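3.2 Collecting demonstrations in simulation

All demonstrations were recorded in the simulated cell before any work was done on the real arm. The operator drove the gripper with a six-axis hand controller and watched two rendered views on a single monitor. Hand movements were scaled down by half close to the table, which made the last part of each approach slower but cut the number of collisions with the tabletop. A foot pedal paused the link between controller and arm, so that the operator could bring the hand back to a comfortable position without moving the gripper.

The task was to pick up the yellow cube and set it down on one of the coloured blocks at the front of the table. The target block was announced on screen at the start of each episode. Cube position and rotation were drawn at random within the reach of the arm, and the blocks were kept where they were for the whole session. Cubes of other colours were left on the table as distractors. An episode counted as complete when the cube had stayed on the named block for 3 seconds with the gripper open.

Two operators took part. The first had used the Zondier controller in earlier work at Erdale; the second had never driven an arm of any kind and was given one practice session. Both were told to work at whatever speed they liked and to discard an episode themselves if they felt it had gone badly. We did not filter the data further, apart from removing episodes in which the simulator reported a joint limit. 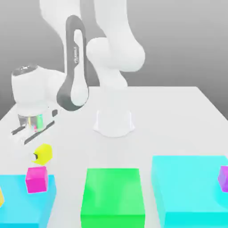 Figure 4. Simulated cell used for the pick-and-place task, with the gripper open near the yellow cube.

Joint angles, gripper width and both views were stored at every control step. We also stored the raw controller signal, which proved useful later when we wanted to separate deliberate pauses from moments when the pedal was down. In total 1,112 episodes were kept. Of these, 364 came from the second operator, whose paths were longer and contained more small corrections just before the grasp.

We considered leaving these slower episodes out. Norðdahl's earlier policy, trained only on smooth demonstrations, tended to stall when the fingers came down slightly to one side of the cube, as it had seen very few examples of how to recover. The corrections made by a new operator cover that situation well. Section 4.3 compares policies trained with and without them.

For the comparison with hand guiding, a smaller set was recorded on the real arm at Zasolside. There the operator held the wrist and led the arm through the task with the joints in gravity compensation. The gripper was opened and closed with a button on a separate handset. Hand guiding gave shorter episodes, but the operator's arm was often in view of the side camera, and these views had to be masked before training. The starting positions were copied from the simulated set so that the two methods could be compared on like terms.

One limit of the simulated set should be noted. Contact between the fingers and the cube was modelled with a single friction value, and the operator felt no force through the controller. Tsoukalas reports that operators without force feedback close the gripper further than they need to, and we saw the same habit in both of ours. The recorded gripper width was therefore clipped to the width of the cube before training.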